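Section 5: Recording your demonstrations in the simulator

By now you should have Ellen (our simulator) installed and the controller paired. If the little status light in the corner of the window is still amber, go back to Section 4, because nothing you record will save properly until it turns green.

I wrote this part after watching Damilola Odukoya go through it cold on a Monday morning, so it has all the spots where he got stuck. It's the longest section in the guide, but you'll only need to read it once or twice before your hands know what to do.

What you're making

Each recording is called a demo. One demo is one go at one task, from the moment you press Start to the moment you press Keep or Toss. The learning side of things (that's Allus, and it lives in Section 7) watches a whole pile of these and tries to pick up the habit. Our starter set for the mug task has 168 demos in it, and you're going to add your own on top.

Before you record

1. Open the Tasks menu and choose Mug and Dish, Marble Counter.

2. Press Shuffle. The mug and dish get new spots and the mug gets a new angle. Sometimes it'll be standing, sometimes lying on its side. Leave it however it lands, even if it looks like a pain to pick up!

3. Switch to the wrist view with the V key. You can drive from the room view if you like, but the learner only gets the wrist view, and it's far too easy to lean on things it will never see.

4. Check the name in the Operator box. Rakiya Dauda once spent a whole afternoon recording under my name and we had to sort it out by hand, which was no fun for either of us.

Note: Shuffle won't work while a demo is running. Press Toss first.

Recording a pick

5. Press Start and wait for the beep. Anything you do before the beep isn't kept.

6. Bring the gripper over slowly with the left stick. I go for about half speed the whole way and I'd suggest you do too, at least for your first batch.

7. Open the fingers all the way before you get close. If you open them late you'll clip the rim, and then you're chasing a rolling mug around the counter.

8. Turn the wrist until you have a finger on either side of the mug, with a bit of counter showing between the mug and the finger pads. For a mug on its side, keep an eye on the handle as well — it likes to end up right where you want to put a finger.

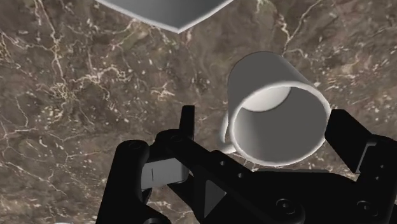
Figure 5-1. Wrist view on the marble counter: mug on its side, fingers open.

9. Ease forward until the mug sits between the pads, then squeeze the right trigger gently. Let it close at its own pace. Pumping the trigger teaches the learner to pump the trigger, and I've seen it do exactly that.

10. Lift straight up, count to two in your head, then carry the mug over to the dish and set it down beside it.

11. Let go, back the gripper off, and press Keep.

Caution: Don't pause a demo to answer the phone or grab your coffee. Pause stops the picture but the clock keeps going, and you end up with a long stretch of nothing in the middle. Toss it and start again.

Keep or Toss?

This is the question I get most. My own rule is pretty loose. If you missed the first time but recovered neatly, keep it, those are gold. If you bumped the dish and carried on, keep it but tick the Bump box. If you got lost and spent ages wandering, toss it. Same if the mug went off the counter.

You don't need to be perfect, and please don't redo a demo five times chasing a prettier one. My first keeper was number 74 in the folder and it's a bit wobbly, but it's still in the set.

Changing the counter

The marble is the busiest surface we ship, with lots of pale veins on brown, and it can make the edge of a white mug harder to follow at first. If your eyes are getting tired, go to Scene, then Surface, and pick Plain Grey for a while. Do come back to the marble, though. We want a fair mix of colours and patterns in every batch.

Saving your batch

12. When you're done, choose File, then Close Batch. Give it a minute. The bar sits at almost 74 per cent for a while and then jumps to the end, so don't force quit.

13. Check that the count in the Batch window matches the number you kept. If it doesn't, note the batch number (it looks like 1378) and send it to me before you record any more.

Section 6 covers playback and trimming.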